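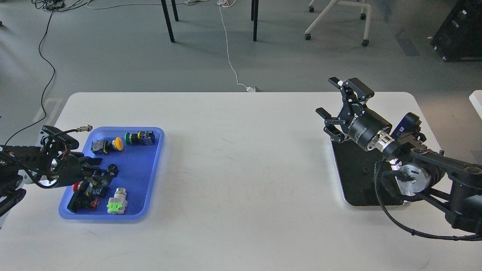

Conall Ó Dubhghaill reckons you should cost the cables before you cost the arms, and I'd barely got my coat off when he told me so. I'd come to Sultport to ask how you budget for a pair of them.

Reading time: 2 minutes

"We had 629 down for trays and fittings," he says, "and nothing at all for spare fingers!" The quote from Bitar came in 158 over — not awful, but it meant another form.

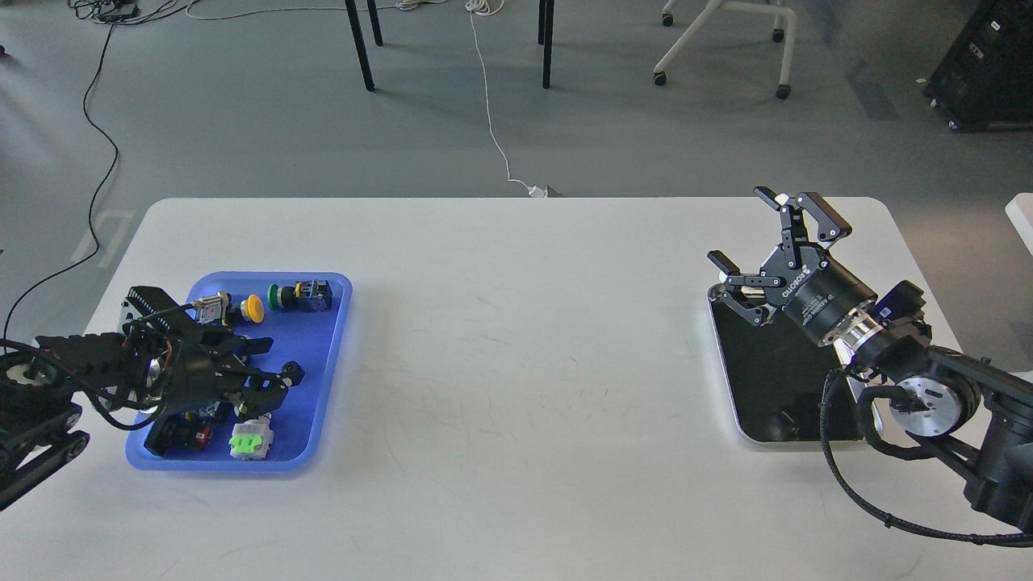

Push buttons in the blue tray, with an arm on either side.

I asked Suha Kanaan what she'd do differently. "Get the service plan in writing," she said. "It's 3000 a year, and I'd have asked in July."
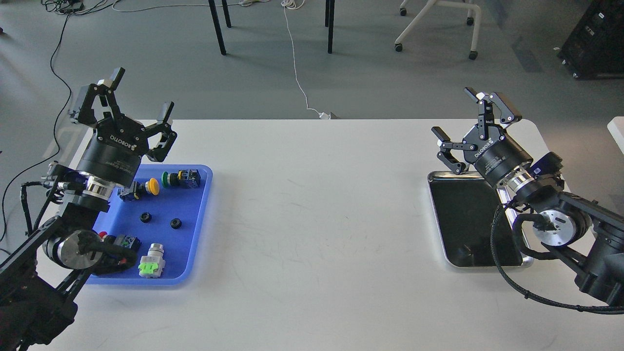 Umell Assembly Planning Team

Next on her list is a second table, and she's still waiting on the delivery price.

Contact us | © Umell 2020 | Back to top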